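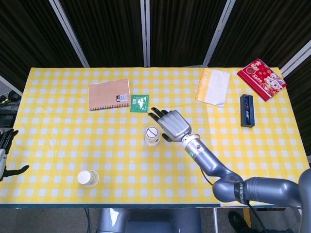

The Skakville office will move its table clearing and supply return work to a two-arm robotic station beginning in May. The station, known internally as Vi, has been in preparation with Tevivmont, and employees in the Guest Services group have been assigned to work beside it. Practice tables are set with the articles that meeting guests most often leave behind, such as notebooks, a booklet, a small green packet, a lidded plastic cup and a paper cup lying on its side. Each must be handled differently, and the sorting rules have been written by the employees who do this work now.

No positions will be eliminated as a result of the change. The 18 employees in Guest Services will keep their present grade and hours. Evening clearing will be reassigned to the station, and the late shift will end 2 hours earlier, with the time moved to the morning setup period. Employees who prefer to remain on the present schedule should notify their supervisor in writing.

Riku Noguchi has been named station lead and will be responsible for daily startup, the stop procedure and the fault log. Châu Kiều will coordinate training, which consists of 7 sessions held during paid hours. Attendance is required before an employee may work within reach of the arms. Articles that the station does not recognize will be left in place for an employee to collect, and notebooks and other personal property will continue to be entered in Gristix by hand.

Questions about scheduling should be directed to the Guest Services desk, extension 110. The revised shift chart will be posted outside the supply room and sent to all affected employees.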